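Larkmont Facilities Service Desk
Request 141: Low hot water pressure, second floor kitchen
Status: Monitoring
Submitted by: Concetta Gentile
Assigned to: Gun-woo Seo
Priority: Normal

Description of issue
Hot water at the second floor kitchen sink has slowed to a thin stream. Cold water at the same faucet is normal. The restrooms on that floor are not affected. The problem was first noticed in early May and has become worse. Filling a saucepan from the hot side now takes several minutes.

8:40 a.m. - Rajeshwari Bangera, Service Desk
Request received and logged. Please confirm whether the flow is reduced at all hours or only in the morning, and whether any work has been done under the sink.

9:15 a.m. - Concetta Gentile
The flow is the same at all hours. The faucet was replaced in the spring. I am not aware of any other work.

11:05 a.m. - Gun-woo Seo, Plumbing
Inspected the sink and cabinet. The aerator was removed and rinsed; there was a small amount of grit in the screen, but cleaning it made no difference to the hot side. The hot shutoff valve was fully open. The supply hose was disconnected and tested into a bucket. Flow from the valve was strong, so the restriction is in the hose or the faucet. Water temperature at the valve measured 48 degrees Celsius, within the range set for this building.

1:30 p.m. - Gun-woo Seo, Plumbing
The hot supply hose was found to be kinked behind the cabinet wall, where it had been pushed back to make room for a shelf. The inner lining has collapsed at the bend. A replacement hose is required. The stock room has 6 in the correct length, and one has been reserved against this request.

2:50 p.m. - Gun-woo Seo, Plumbing
Hose replaced and routed along the left side of the cabinet. Hot and cold flow are now equal. Joints checked with a dry paper towel after ten minutes - no leaks found. The shelf has been moved forward and should not be pushed back against the wall.

3:20 p.m. - Rajeshwari Bangera, Service Desk
Thank you. This request will remain open for 9 days to allow for any recurrence, after which it will close automatically. Staff who notice moisture in the cabinet should reply to this ticket and close both shutoff valves by turning them clockwise.

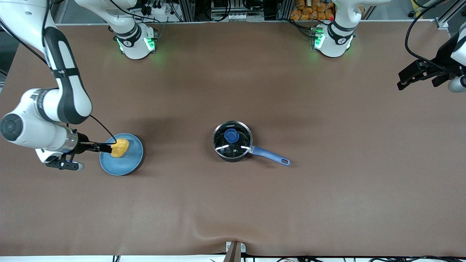 Replies sent after the request has closed will not reopen it. Please submit a new request and quote the number at the top of this page.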